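The bag that runs my week

I moved to Drirnuddale in July with two suitcases and a firm belief that I was an organised person. The house had other ideas. It has one cupboard, and the hot water heater lives in it.

So I've become a bit obsessed with bags. Bags by the door, bags on hooks, a bag for the library and a bag for the stuff I keep meaning to drop at the op shop.

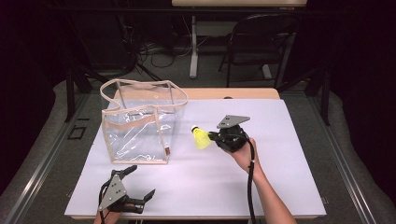
My rule is that every outing gets its own bag and I never, ever unpack it completely. Swimming stays packed. So does the Saturday market (coins, a hat, the good string bag from Erkard). It sounds mad, but I've gone 11 weeks without driving home for forgotten togs, and that's a personal best!

Clearing the table first helps too. I tip everything out on Sunday night, throw away the receipts and the fluff, and start again with a cuppa.
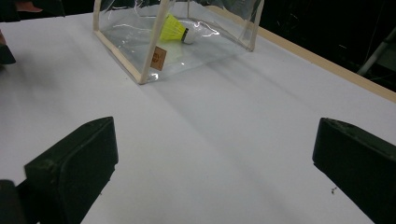
Sport, the final frontier

Sports gear nearly beat me. There are 4 of us playing something or other at the Bromia hall, and for years it all went into one enormous black duffel that smelled like a wet dog. You'd be in there up to the shoulder, feeling for a racquet grip. Clear plastic fixed that – with see-through sides and cream edging it even looks respectable in the hallway, and a shuttlecock has nowhere to hide. Mine cost $17 and I've since gone back for another, in case they stop making them.
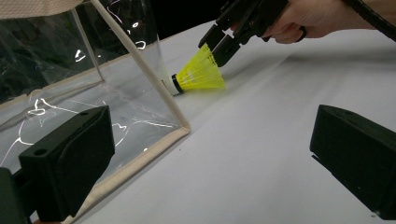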